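Self-service bakery

A self-service bakery is a bakery shop in which customers pick out their own bread and pastries with tongs, place them on a tray and carry them to a counter for payment and bagging. The format is common in Japan, South Korea, Taiwan and parts of Southeast Asia, and is found in many North American and European cities. It differs from the counter bakery, where goods are kept behind glass and handed over by staff.

Layout

The shop is normally arranged as a one-way loop. Trays and tongs are stacked near the door, the display runs along the walls and sometimes down the middle, and the register stands at the end. Older shops used open shelves. Many now use cabinets with clear doors, which keep off dust and slow drying.

Finishes tend toward warm colors. Wood or printed wood grain is the usual choice for walls and cabinets, often paired with light paper or cloth on the surfaces where bread is laid out. Printed patterns of flowers and leaves are popular for these coverings. They may be outline drawings in a single color, such as roses and berries in black on white, or softer prints in gray with small spots of peach or tan.

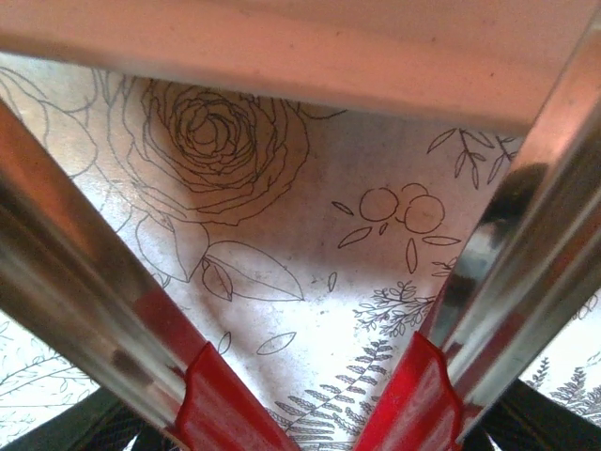 Coverings on the display itself have to be changed or wiped often. Glaze, sugar and butter leave marks, and crumbs collect in the weave of cloth. Paper is replaced at the end of the day in most shops, while cloth is laundered. Coated tablecloths that can be cleaned in place have taken over in busier stores, although some bakers object to their smell when new.

The designer Sixten Engström, who fitted out the Dutitz bakery, argued for covering one or two walls of a display corner in the same kind of print as the table and leaving the rest in wood grain. He held that an all-wood interior made brown loaves hard to pick out from a distance. Dutitz kept this scheme through two later renovations. Metal trim is generally used where panels meet, partly to protect the edges from knocks by trays and carts.
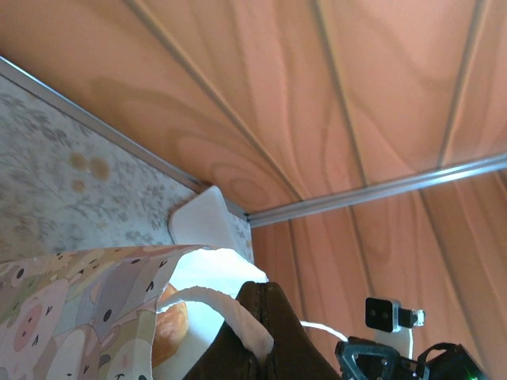
Lighting is placed high and kept warm in tone. Cool light gives crust a gray cast and is avoided over the bread, though it is often used at the register. Fabric is used in some shops as a curtain or skirt to hide storage under the shelves, with cartoon prints favored in stores that cater to families.

Trays and tongs

Trays are made of plastic, melamine, metal or wood. A raised rim keeps round buns from rolling off, and rounded corners are easier to wash. Most are rectangular. A liner of thin paper may be supplied, in which case the tray itself needs less washing.

Tongs are usually of the scissor or spring type and are made of steel, plastic or coated metal. Colored tongs are sometimes used to mark out areas of the shop, for example red for filled or savory items. Chien, a chain with 17 branches, dropped this system after customers carried one pair through the whole store anyway.

Selection

The range leans toward small, single-serving items. Typical goods include split-top buns, ridged or striped rolls, twisted rolls, croissants, glazed pointed buns, short rolls with a savory topping and plain round buns. Customers commonly buy several different kinds at once, and bakers plan their shapes and colors so that items can be told apart at the register without labels.
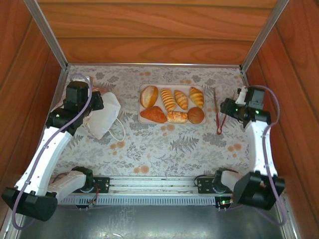 Prices are set per piece. At the register the clerk identifies each item by sight and keys it in, a skill that new staff are given 10 to 15 days to learn at the Filtness bakeries. Jenő Bognár, who trained clerks there, taught the shapes in pairs of easily confused breads.

Packing

Soft and filled breads are put into separate clear sleeves and then into a larger bag. Crusty rolls go into paper, which lets steam out. Paper carrier bags with string or twisted handles are used for larger orders. Heavy items are packed first, and croissants are placed on top because they crush easily.

Landbridge, a supplier of bakery bags, sells a wide flat-bottomed type in which pastries can lie in one layer. Its winter pattern goes on sale each November.

See also: Bread roll; Croissant; Melonpan; Tongs

Page last edited May 12, 2024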